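Notebook, December, entry 18

Natural dye tests, walnut and onion skin, continued from the last batch. It's a little past 4 and the light is going, so I'm writing this up before I can't judge color anymore.

I left off with the walnut pot. I had 311 grams of dried hulls soaking (I meant to weigh out 300 and got lazy with the scoop) and today I finally brought them up to a simmer, strained them through an old pillowcase, and got a liquor so dark I couldn't see the spoon in it. Very happy with that!

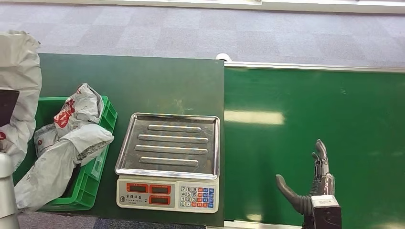
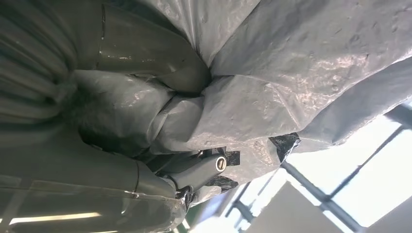
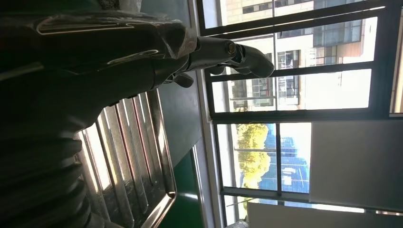 So, the yarn. I used the Riten wool for all of it, the plain undyed two-ply, because we still have a shelf full and it takes color evenly if you scour it properly. I scoured it twice this time. Last batch I did it once and got those pale streaks near the ties, which I blamed on the mordant for about 2 weeks before I noticed they were exactly where the ties had been pulled tight. Tie them loose. Looser than that. I'm writing it here so I'll stop forgetting it.

I made up 6 skeins and split them evenly between walnut and onion. In each pot one went in with no mordant, one with alum, and one with alum plus a dip in iron water at the end. The iron water is the jar of rusty nails and vinegar from under the sink, so please don't ask me what strength it is. It's strong. A quick dip is plenty.

Walnut, no mordant: a good warm brown, like strong tea. Walnut doesn't really need help and I keep testing it anyway.

Walnut with alum: a touch more yellow. I had to hold them side by side at the door to see it. Probably not worth the alum.

Walnut with alum and iron: oh, this one. Almost black while wet and drying down to a soft gray-brown, a bit like tree bark. The wool feels slightly rough though, and I think I left it in too long while I was looking for my other glove.

Onion, no mordant: tan. Dull. It'll wash out, I'd bet money on it.

Onion with alum: bright orange-gold, the same as every time, and I still get a kick out of lifting it out of the pot.

Onion with alum and iron: olive green, nicer than I expected, but patchy at one end. That skein floated. I should have put the plate on top of it like I did with the others.

The Zoubi pot has a chip in the enamel on the inside, down near the base. If bare metal is showing through, it could be putting iron in everything, and then my "no iron" results aren't worth much. I'm going to run a plain alum skein in nothing but water in that pot and see if it comes out gray. Until then please use the stainless one for anything yellow or you'll be cross with me.

Wash test hasn't been done. Light test hasn't either, but I've wound a strip of each color onto cardcard scraps, half covered with foil, ready for the south window. They need to stay up there until spring, so if you're tidying, leave them alone!

Leftover walnut liquor is in the lidded bucket by the back step. It smells awful already but it's still got plenty of color in it, so I want to try the Bulano linen next. Linen's stubborn and I'm not expecting much. Maybe a tannin soak first, overnight, and then alum, and then a long cold bath with no heat at all.

To buy: alum, rubber gloves (two pairs, large), cheesecloth. Save your onion skins, red ones in a separate bag please.

Print this entry
E-mail this entry

Recent entries
Walnut hulls, first soak
Streaks in the Riten wool
Rorau cotton: two failures and a decent pink
Labels for the mordant jars
Madder root, is it worth the price?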